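Clube de Robótica de Udesby: conjunto Pratimach, ficha de dados

Versão de 2018-06-09. Responsável: Rania Najjar.

São 177 gravações de roupa branca manipulada em cima de uma cama, com pinças de mão. O clube chama-lhe "conjunto doméstico". Eu acho o nome generoso: uma cama não é uma casa. 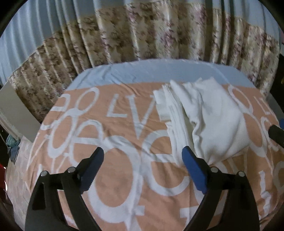

Limitações

O Samer Hourani defende que o padrão de letras do edredão ajuda a localizar a peça. Ainda não vi um teste que o mostre. Branco sobre letras brancas parece-me antes um problema, e a malha canelada é outro. 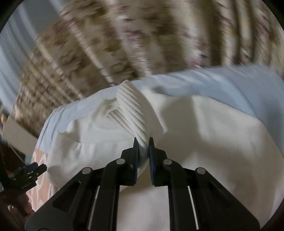
Cada gravação foi anotada por até três alunos, e as divergências sobre o momento em que o tecido fica preso continuam por resolver. Não usem estas etiquetas para comparar modelos.

Correções: enviar à Samira Semaan, com o número da gravação.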